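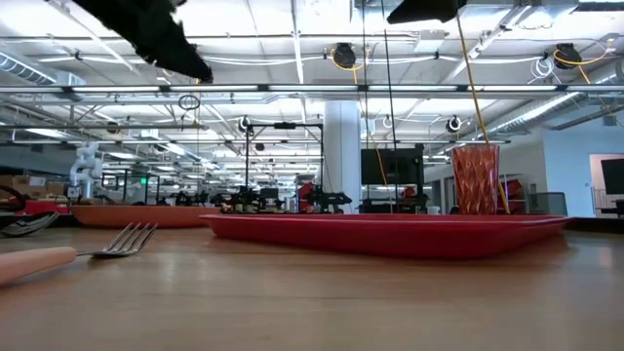 Subject: Re: [manip-bench] Lundeck table-setting kit, worth the money?
Date: February 25, 2023

> We are looking at the Lundeck table-setting kit for two bimanual
> stations. Cukudier is quoting $1,245 a kit plus freight. Before I
> put the order through I'd like to hear from a group that has run it
> for more than an afternoon. Mainly:
>
> - do the fork handles suit a parallel gripper
> - how bad is the clear-coloured stuff for the wrist cameras
> - is the scoring service any use or is it padding
>
> We can buy plates and forks at a discount store for twenty bucks, so
> I need something to tell my supervisor.

We have had one kit at Odham since January and logged 421 teleoperated episodes with it up to Thursday. We paid the same price you were quoted. Answers in your order, then a couple of things you didn't ask.

Forks. The handles are thick and rounded, and that's the best thing in the box. A thin stamped handle lying flat on a table is miserable for a two-finger gripper, and most of our failures with our old cutlery came down to that. With these the fingers close on something. What you still get is roll. If the operator comes in off centre the fork turns over and the tines end up facing the wrong way, and Lundeck's task sheet counts that as a miss. Our operators learned to come straight down and close slowly.

Cameras. The trays are shallow and glossy and pick up the ceiling lights. The tumbler is worse: it is tinted and see-through, with a diamond pattern moulded into the sides, and under our tube lights it throws small bright spots that shift as the arm moves. Colour alone still finds it most of the time. Depth was patchy enough that we stopped recording it for the glass tasks. If your lab has windows down one side, try it at different hours before you settle on exposure.
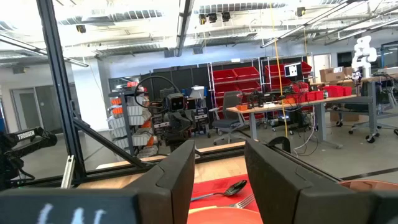
The cutlery pickup on the red cloth is the task I would start new operators on. The colour contrast is good from the wrist view, and a spoon and fork side by side make a fair test of whether a policy picks the one it was told to. The trouble is the cloth itself. It creeps when a finger drags on it, and after a few tries it's bunched up under the cutlery. The sheet says to reset it flat each time. We do, and it is the slowest part of the reset.

Scoring service. You upload the episodes and get back a spreadsheet with pass or fail for each sub-step. Turnaround was up to 6 working days, slower than the sales page had us expecting. The grading itself was consistent. We hand-graded one batch ourselves and disagreed with very little of it. If you have a student who can do the grading, skip it. It is a separate line on the Cukudier quote, so ask them to take it off.

Two other points. The kit comes with no spares, and Lundeck doesn't sell single pieces, so a broken tumbler means a whole drinkware set. And the printed placement template assumes a bigger table than ours. Our rails got in the way at the far edge and we had to shift the whole layout toward the operator - measure inside the frame before you commit to it.

On the price: you are paying for the task sheet and for having the same objects as the other labs that use it. If you don't plan to compare results with anyone, the discount store is fine, but look for fat handles. We plan to compare with the group at Au, so we will keep ours, and I would buy one kit and share it between your stations before buying a second.

I can send our reset checklist off list if it's useful.

Odham bench group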